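12/17/23

来期の機材予算を組み直したのでメモ。対象は手持ちグリッパによるデータ収集一式で、衣類を扱う作業に絞る。

## 前提

現状の手持ちグリッパは2台。稼働は足りているが、予備がないので片方が止まると作業も半分止まる。7月にリンク部のガタで片方を外したときは、復帰まで段取りの組み替えに追われた。3台目を入れるかどうかが今回の主な論点になる。

## 見積もり

- Westitz:本体一式で1141ユーロ。指先パッドの予備込み、送料別。
- Asik:本体のみ749ユーロ。パッドとネジ類は別売りで、価格表がまだ届いていない。

差額だけ見ればAsikだが、消耗品の単価が不明なまま比較しても意味がない。Lebrunさんに価格表の催促を頼んである。Bouvierは納期の回答が曖昧だったため今回は外した。

パッドは消耗品として計上する。布が相手だと硬い物より減りが遅いと見ていたが、記録を見返すと交換間隔に大差はなかった。指のフレームは固定資産側に入れる。ピボットのネジは現行品と同じ規格で揃えたい。工具が増えるのは避ける。

## 対象物

布は買わない。手持ちの古着で足りる。メッシュ地のジャージ、水玉の布、くすんだピンクの布など、質感と色がばらけていれば当面は困らない。Ishidaさんからは厚手の物を増やせという意見が出ており、これは寄付で集める。購入枠はゼロのまま。

収納箱と棚も申請しない。畳んでしまうと次に広げる手間が増えるだけなので、山のまま使う。

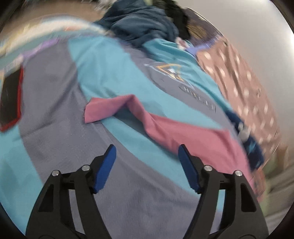
## 残件

- Asikの消耗品価格表の入手
- レンズの予備を本体と同じ発注に含めるかの判断
- Coltariaの保守契約の更新条件の確認(Ketilssonさん担当)
- 3台目の保管場所

価格表が揃った時点で表を更新する。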